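Ticket 486: Wi-Fi drops in the back half of the house
Opened: 22 Jun 2025
Router: Oltstead, the tall one with the single light on the front
Status: open, customer reply

Hi again! You asked me to keep a running log of what I tried and in what order, so I've been typing it up as I go. Sorry in advance for the length, I get going and can't stop.

The problem
Everything near the router is great. The kitchen is great. The back bedroom and my work room lose the connection over and over, and when it comes back it's slow for a few minutes and then fine again (until it isn't). My laptop does it, my phone does it, and so does the old tablet I only use for recipes. The little signal icon stays full the whole time, which drives me nuts.

1. Restarted everything
I know, I know, you always ask. I pulled the plug on the modem and the router, made coffee, plugged in the modem first and then the router. It worked beautifully through lunch and then dropped in the middle of a call. So that's a no.

2. Updated the router software
The app said there was an update waiting, and it had apparently been waiting a good long while. The first try got stuck partway with error 207. I closed the app, opened it again and the second try went through. The version page now says I'm up to date. Drops continued that same evening, so I don't think it did anything for this problem, though the app does open faster now!

3. Split the two networks
Your first reply said to give the 2.4 and 5 bands separate names, so I did. The slow one holds on in the back bedroom without a single drop. The fast one is where all the trouble is. I felt pretty good about finding that, but I'd really like to have the fast one back there for work.

4. Changed the channel
It was set to automatic. I tried 36 first, then 149, and left each one alone for an evening. 149 was better, maybe? I had 3 drops that evening and a lot more than that on 36. I've left it on 149.

5. Moved the router
It used to live on the floor behind the TV cabinet (yes, I've read your page about that). I bought a longer cable and put it on top of the bookcase in the hall. Speed in the work room went up to 74 on the test page, the best I've ever seen in there. It still drops, just less often, and now when it does it comes back without me touching anything.

6. Ran the test from the big white table
You wanted a reading from the spot where it bothers me most, and that's the table. I ran the app's signal test on my phone and then again on the laptop. Both gave me "good" and then "fair" a minute later, with nothing moved in between. There's a yellow snack wrapper on the table.
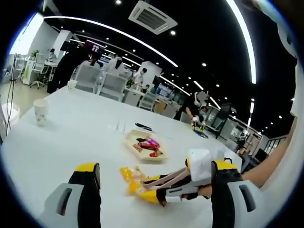 7. Tried the Evton extender
I had one in a drawer from the old apartment. I plugged it in halfway down the hall and it did help the bedroom, but my laptop kept hanging on to the wrong one when I walked around, and calls froze every time it switched. I've unplugged it again so it doesn't muddy things for you.

What I'd like to know
Is the band steering thing supposed to be off now that the names are split? The switch is grayed out in my app and I can't tell which way it's set. Also, would a second Oltstead unit play nicer than the Evton did, or should I run a cable to the back and be done with it? I can live with a cable along the baseboard if I have to.

I saved the router log after step 5 and can send it over, just tell me which format you want. Evenings are best if you need me to try something while you're on the line.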